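Tutstead Stackable Storage Bins – Frequently Asked Questions

Applies to the Iltari small-parts range and the Zarkska clear containers.

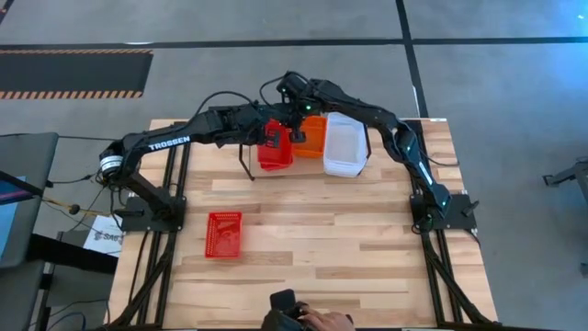 Which sizes are available?
The Iltari bin is sold in one footprint, 200 mm deep. Zarkska containers are larger and come with or without a lid. Order code 628 covers the unlidded version.

Do Iltari bins and Zarkska containers stack on each other?
No. The rims have different profiles. Iltari bins nest when empty. Zarkska containers stack only with lids fitted.

Can different colors be used side by side?
Yes. Many customers sort by color: red for items to be checked, orange for items in use, clear or white translucent for spares. Color has no effect on load rating.

What is the load limit?
14 kg per Iltari bin, evenly distributed. Lift from both short sides when the bin is more than half full. Lifting by one rim tips the contents and may crack the corner.

Will the bins mark a wooden bench?
Not when lifted. Sliding a loaded bin across butcher block can scratch an oiled finish. Fit felt pads – part 53, sold in sheets – if bins are moved often.

How far back on the bench should they go?
Line them up along the far edge and keep the front clear for work. Leave a finger's width between neighbors so that each can be removed without disturbing the next.

How are they cleaned?
Warm water and dish soap. Do not use acetone or abrasive pads. Translucent containers cloud in a hot dishwasher; the clouding is permanent but does not affect strength.

Are the Shakya dividers compatible?
With Zarkska containers only. Trim along the molded line for the unlidded version.

Can I return an opened set?
Unused bins can be returned in the original carton. Cut dividers and opened felt sheets cannot.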